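开放日零食分拣演示 数据说明

分类:数据卡 / 机器人操作 / 开放日资料

大家好,感谢你点进这个仓库!如果你是在开放日当天扫了门口的二维码过来的,那就更要谢谢你了,那天下午人来人往,很多问题我们站着聊了一半就被打断,这份说明也算是把没聊完的话接着说完。文字由 Lizeth Usuga 起草,后来大家你一句我一句地补,所以读起来可能有点啰嗦,请多包涵。

## 一、演示是怎么回事

今年十二月的开放日在 Brinside 园区举行,我们把平时做实验的双臂工作台直接开放给来宾看,没有另外搭展台。任务很家常:桌上放着几包零食,机械臂把它们一包一包夹起来,放进透明的塑料收纳盒里。选零食是有一点私心的,小朋友看得懂,大人也愿意停下来多看两眼,而对夹爪来说,软包装又着实是个麻烦的东西,铝箔袋一压就变形,反光还强,同一包换个角度放下去,相机看到的就像另一样东西。

操作全程由人遥控,操作员用的是我们自己写的 Fasow 控制程序。来宾也可以报名试一试,先听两分钟讲解再上手,旁边始终有一位同事守着急停按钮。

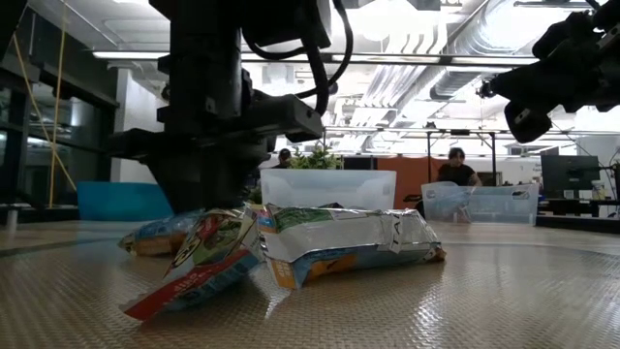

包装袋叠在一起的时候,机械臂怎么决定先夹哪一包?

由操作员决定。这次开放日没有运行任何自动策略,先后顺序全凭遥控者的判断,我们只建议大家先处理压在最上面的那一包,夹不稳就松开重来,不必硬拖。

## 二、数据里有什么

整个开放日一共录下 532 段操作,清理之后保留了 305 段,放在 `Correa` 子集里。被剔除的主要是中途换人、讲解时机械臂停着不动,以及来宾明确表示不希望保留的片段。说到这一点要多讲几句:报名试操作的来宾都签了同意书,如果你当时签了、现在又改主意了,写信告诉我们大致的时间就好,我们会把对应的片段撤下来,不需要说明理由。

每一段包含下面这些内容:

- 工作区旁固定机位的视频
- 夹爪附近小相机的视频
- 双臂关节角度与夹爪开合记录
- 一句中文任务描述,例如“把蓝色的那包放进盒子”
- 操作者类型:`staff`(本组成员)或 `guest`(来宾)

单段最长可达 900 帧。来宾的片段普遍长一些,动作也犹豫一些,请不要急着把它们当成坏数据丢掉,我们自己倒觉得这部分挺珍贵的,里面有不少“伸过去、停一下、退回来、换个方向再伸”的过程,熟练操作员是做不出来的。

## 三、关于两种视角

固定机位看得见手臂和周围的环境,适合判断整体进度;夹爪旁的小相机离得近,夹住之前最后那一小段路主要靠它。两路视频用同一个时钟打时间戳,读取时请以 `timestamp` 字段对齐,不要按帧号硬对,个别片段开头会差上几帧。

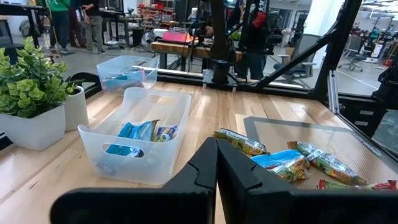 Jasoreck 实验室 · 机器人操作组

从近处这个视角看过去,两根黑色的夹指总会占掉画面下方一大块,后面的包装常常被挡住一部分,标注时我们只标看得见的区域,不去猜被遮住的轮廓。浅色木桌面上散放着几条零食包装,盒子里也已经有两包了,像这样的画面很适合用来练“还剩哪些没收”的判断。透明收纳盒则是另一道难题,盒壁后面的颜色会透出来,检测模型很容易把盒里的东西当成盒外的,训练时请留意。

## 四、使用上的几点提醒

1. 开放日现场的背景里有人走动,光线也随着下午的时间在变。如果你要做的是干净背景下的基准测试,这批数据恐怕不太合适。
2. 零食包装上的品牌只是随手从超市买来的,请勿据此做商品识别方面的结论。
3. 请不要尝试辨认视频背景中的人员。
4. 研究和教学用途可以自由使用,发表时请注明来源;商业用途请先来信。

## 五、还想来看看?

下一次开放日的时间还没定,定了会更新在这个页面。学校或者社团想单独来参观也欢迎,最好提前写信,告诉我们来几位、孩子多大,我们好准备合适高度的脚凳。上次有个小姑娘踮着脚操作了好久,最后把一包薯片稳稳放进盒子里,全场都在鼓掌,我们到现在还常常提起她呢!

相关条目

- Fasow 遥控程序安装说明
- Correa 子集字段对照表
- 开放日来宾常见问题
- 软包装抓取实验笔记

联系我们:请在仓库内提交 issue,或致信机器人操作组 | © Jasoreck 实验室 | 返回顶部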